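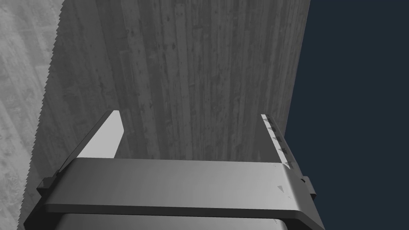 # 町はずれで、古い鍵盤をもう一度鳴らす

2026年5月24日

アドホルムの駅を出て、パン屋の角を曲がり、川に沿ってのんびり下っていくと、やがて道の先からぽつり、ぽつりと音が聞こえてきます。同じ音を何度も、少しずつ高さを変えながら鳴らしているのです。リードオルガンの修理工房「ブラーナー」は、その音をたどっていけば迷わずに着ける場所にありました。

迎えてくれた店主は、前掛けのまま玄関先まで出てきて、まずはお茶にしましょうと言います。こちらは到着が少し早かったものですから恐縮していたのですが、「いやいや、ちょうど手を止めたかったところなんです。ずっと同じ音を聴いていると、耳がだんだん甘くなってきましてね。そういうときは無理をしないで、お湯を沸かすに限ります」と笑うのでした。

リードオルガンというと、昔の小学校の教室を思い出す方が多いかもしれません。足でペダルを踏み、ふいごで風をつくって、真鍮の薄い舌を震わせる、あの楽器です。店主が初めて触れたのも、やはり学校の教室だったそうです。

「休み時間に勝手に弾いて叱られるんですけれど、叱られてもまた弾くんですよ。曲なんて弾けやしません。ただ、足を踏むのをやめると、音がすうっと細くなって消えていくでしょう。あれが面白くて面白くて。ピアノは叩いたらあとは消えていくばかりですが、オルガンは自分の足が続くかぎり鳴っていてくれる。子どもながらに、これは生きものだなあと思っていました」

## 家具職人から、音のほうへ

もっとも、そこからまっすぐこの道に入ったわけではありません。学校を出てからは長く家具をつくっていました。戸棚や書き物机が得意で、楽器の仕事をするつもりはまるでなかったといいます。きっかけは、近所の教会から持ち込まれた一台のオルガンでした。

「外側の板が割れているから直してほしい、というだけの話だったんです。木の箱ですからね、それなら私にもできるだろうと。ところが、裏蓋を開けてみたら中がどうにも気になって。革は硬くなっているし、フェルトは虫に食われて粉になっている。箱だけきれいにして返すのは、なんだか申し訳ないような気がしましてね。もう少し預からせてくださいとお願いしてしまいました」

もう少し、のはずが、返すまでに2年かかったそうです。その間、教会の皆さんは伴奏なしで歌っていたというのですから、気の長い話です。店主はいまでもそのことを思い出すと顔が赤くなると言いながら、けれどもとても懐かしそうに、返した日のことを話してくれました。

「最初の和音が鳴ったときに、いちばん前の席のおばあさんが、あら、前より声が若いわねと言ったんです。若いというのは褒め言葉だったのか、どうなのか。今でもわかりません。でも帰り道、ずっとその言葉を考えていました」
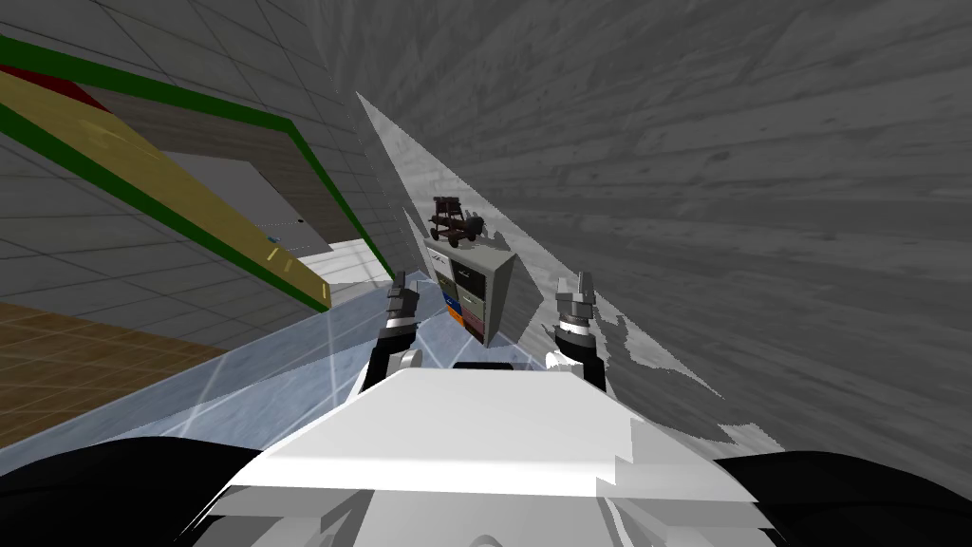 それから古い本を取り寄せ、壊れた楽器を安く譲ってもらっては分解し、組み立て、また分解する日々が続きました。教えてくれる先生が近くにいなかったので、頼りになったのは楽器そのものだけだったといいます。昔の職人が鉛筆で書き残した番号や、継ぎ当ての跡を見ながら、なぜこうしたのだろうと考える。わからなければ、しばらく置いておいて別の楽器を開けてみる。すると思いがけないところに同じ工夫が見つかることがあって、それがたまらなく嬉しかったのだそうです。

## 風が漏れる場所をさがす

さて、修理というのは、どこから手をつけるものなのでしょうか。素人の私は、音の出ない鍵盤を順番に直していくのだとばかり思っていました。店主は首を横に振ります。

「まずは、風です。風がきちんと溜まらないうちは、何を直しても当てになりません。お腹に力が入らない人に、歌い方を教えるようなものですから。ふいごを膨らませて、手を放して、しぼむまでじいっと待つんです。早くしぼむようなら、どこかで漏れている。耳を近づけると、しゅうという小さな音がしますよ。夏場は蝉に負けてしまって聞こえませんから、朝早くにやります」

ふいごの布を張り替えるときには、昔ながらの膠を使います。温めて溶かし、冷めないうちに手早く塗る。合成の接着剤のほうがずっと楽だし、強さも申し分ないのですが、それでは次に直す人が剥がせなくて困るだろう、というのが店主の考えです。

「私が直したものも、いつかまた壊れます。壊れたときに、ああ、前の人は親切だったなと思ってもらえたら、それでいいんです。逆の目に何度も遭いましたからね。がちがちに固められた楽器を開けると、もう、一日じゅう機嫌が悪いですよ。家族にもすぐばれます」

風が溜まるようになったら、次はリードです。一枚ずつ抜き出して、柔らかい刷毛で埃を払い、曲がりや割れがないかを確かめていきます。たいていの不調は埃のせいで、払ってやるだけで声が戻ることも珍しくありません。ただし、音の高さを直すとなると話は別で、舌の先や根元をほんの少しだけ削っては戻し、鳴らしては耳を澄ます、その繰り返しになります。
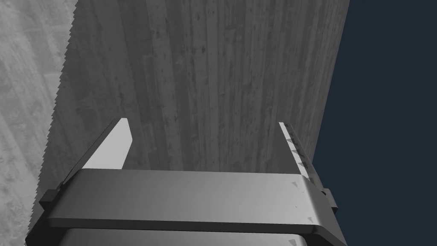

「削りすぎたら、もう元には戻りません。ですから、もうちょっとだなと思ったところで一度やめて、翌日また聴くんです。不思議なもので、一晩たつと、これで十分だと思えることがよくあります。昨日の自分は何にこだわっていたんだろうって。お客さまには、どうしてそんなに時間がかかるのかと訊かれますけれど、半分くらいは、やめどきを待っている時間なんですよ」

調律の基準も、いまの高さにぴたりと合わせるとは限りません。合奏に使うのか、ひとりで弾くのかを持ち主によく聞いて、ひとりで楽しむのであれば、楽器がもともと持っていた高さをなるべく残すのだそうです。この相談が長くなることもしばしばで、お茶のおかわりが何度も必要になるのだと、店主は急須を傾けながら教えてくれました。

## ピションから来た小さなオルガン

お話をうかがった日、奥の部屋では、折りたたみ式の小さなオルガンが修理を待っていました。ピションという山あいの村から運ばれてきたもので、畳むと旅行鞄のような姿になります。持ち主のおじいさまが、かつて村から村へ歌を教えて回るときに背負っていたのだとか。

「背負うには、けっこう重いんです。私も試しに持ち上げてみて、これで峠を越えたのかと驚きました。革紐の当たるところだけ、木の角が丸くなっていましてね。そこは磨いたり塗ったりしないで、そのままにしておこうと持ち主さんと決めました。音は直しますけれど、そういうところは直すものじゃないでしょう」

修理代の話になると、店主は少し困った顔をします。時間で計算すれば、とても楽器の値段に見合わない。そこで、工房では家具の直しも変わらず引き受けています。椅子の脚や引き出しの滑りの仕事が入ると、かえって気分が変わっていいのだそうです。引き出しはきちんと閉まれば完成ですからね、オルガンみたいに翌朝になって迷わなくて済みます、と。
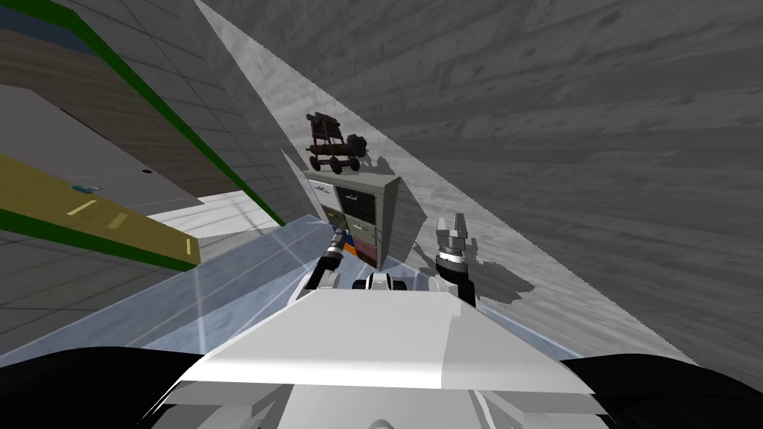
9月には、隣町のフロルキスの集会所で、直し終えた楽器を持ち寄る小さな演奏会が開かれます。入場料はなく、椅子は約200脚。弾くのはほとんどが持ち主本人で、なかには習いはじめたばかりの方もいます。途中で止まってしまったら、最初から弾き直してかまわないという決まりがあって、これがなかなか評判なのだそうです。

「上手な演奏は、ほかでいくらでも聴けますから。うちの会では、足が疲れてきて音が揺れるのも、みんなで聴くんです。ああ、いま踏んでいるのがしんどいんだなって、客席まで伝わってくる。そうすると聴いているほうの足まで動きだすんですよ。床がとんとん鳴って、にぎやかなものです」

店主自身は弾かないのですかと尋ねると、しばらく黙って湯呑みを回してから、いつも会の終わりに一曲だけ、と小さな声で答えてくれました。曲は毎年同じ、子どものころに休み時間の教室で覚えかけた唱歌だそうです。後半の左手がどうしても覚えられず、いまだに右手だけになってしまうのですけれど、と付け加えて、また照れたように笑います。

家で眠っているオルガンがあるという方に、何か伝えたいことはありますか。帰りぎわにそう訊いてみますと、店主は前掛けの紐を結び直しながら、少し考えてくれました。

「窓際と暖房のそばだけは避けてやってください。それから、音が出なくても、ときどき蓋を開けて踏んでみることですね。動かしてやると、革の具合が違います。出ない鍵盤があっても無理に押さないで、そこは飛ばして弾けばいいんです。飛ばして弾いているうちに直したくなったら、そのときに電話をくだされば」

お礼を言って表に出ると、川沿いの道はもう夕方の色でした。パン屋の角まで戻らないうちに、背中のほうでまた、ぽつり、ぽつりと同じ音が鳴りはじめました。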